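Colcha estampada Pluvundale

Ref. 881 – Textil de dormitorio – Ekomden

Inicio > Dormitorio > Colchas y cubrecamas > Pluvundale

Colcha ligera de entretiempo con estampado de flores y hojas sobre fondo lavanda. Pertenece a la serie Pluvundale, que Ekomden mantiene en catálogo en tres medidas y un solo dibujo. Se vende suelta, sin fundas de almohada.

Descripción

La Pluvundale es una colcha de una sola capa, sin relleno. En verano puede usarse sola sobre la sábana y en invierno queda bien como pieza superior, encima de una manta o un edredón fino. El dibujo combina flores blancas y rosas con hojas en beige, repartidas por toda la superficie. No tiene un motivo central, de modo que se puede girar de cabeza a pies sin que se note y el desgaste se reparte mejor.

El tejido es de algodón con una parte de poliéster. Con esta mezcla se arruga menos que el algodón puro y sale de la secadora casi lista para poner. El tacto es liso, algo más firme que el de una sábana. Los dobladillos van cosidos a doble pespunte y las esquinas están en ángulo recto.

Uso diario

Mucha gente utiliza la cama como mesa para doblar la ropa, y una superficie lisa ayuda. Los jerséis de lana, sobre todo los de punto acanalado, se enganchan con facilidad en las colchas de ganchillo o de trama abierta. Con la Pluvundale eso no suele pasar: la prenda se extiende, se estira con la mano y se dobla sin que tire del tejido de debajo.

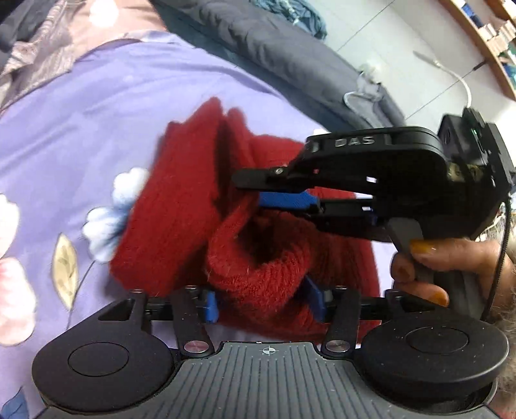 Las fibras que suelta la lana se quedan en la superficie y se retiran con un cepillo de ropa o un rodillo adhesivo. Conviene hacerlo antes de lavar la colcha. Si se lava con pelusa encima, parte de ella vuelve a pegarse durante el centrifugado y cuesta más quitarla después.

Para prendas de punto gruesas recomendamos doblar las mangas hacia dentro y luego el cuerpo en dos o tres partes, según el fondo del cajón. Colgadas en percha se deforman por los hombros.

Medidas disponibles

Cama de 90: 180 x 260 cm
Cama de 135: 224 x 260 cm
Cama de 150: 250 x 260 cm

La caída lateral depende de la altura del colchón. En colchones de más de 25 cm aconsejamos pedir la medida siguiente, especialmente si la colcha va a colocarse encima de un edredón. Para camas con canapé alto ocurre lo mismo.

Lavado y cuidado

Lavar a máquina a 30 grados, con colores similares. El primer lavado debe hacerse por separado.
No usar lejía ni quitamanchas con cloro.
Secadora a temperatura baja. También puede tenderse a la sombra – el sol directo y continuado aclara el fondo lavanda.
Plancha media, por el revés.
No necesita limpieza en seco.

En los primeros lavados puede encoger ligeramente. Las medidas de esta ficha corresponden a la pieza nueva, sin lavar.

Combinaciones

El lavanda del fondo va bien con grises, malvas y verdes azulados. En la misma sección está la manta acolchada Udham, en gris oscuro, pensada para los pies de la cama. Para almohadas, la funda Geagea en gris liso es la que más se pide junto con esta colcha. Ambas se venden por separado y tienen su propia ficha.

Si se prefiere un conjunto del mismo color, hay que tener en cuenta que el tono puede variar un poco de una partida a otra. Quien necesite dos colchas para camas gemelas debería pedirlas a la vez e indicarlo en el campo de observaciones, para que salgan de la misma partida.

Envío y devoluciones

El pedido se prepara en el almacén en dos días laborables. La colcha se envía doblada, en bolsa de tela con cierre de cordón – la bolsa sirve después para guardarla fuera de temporada. Se admiten devoluciones de piezas sin lavar y con la etiqueta puesta. Los cambios de medida siguen el mismo procedimiento y dependen de las existencias.

Existencias

La medida para cama de 90 estuvo agotada desde enero y vuelve a estar disponible. Quedan 98 unidades de la medida para cama de 150. La reposición siguiente aún no tiene fecha.

Ficha actualizada el 1 de mayo de 2025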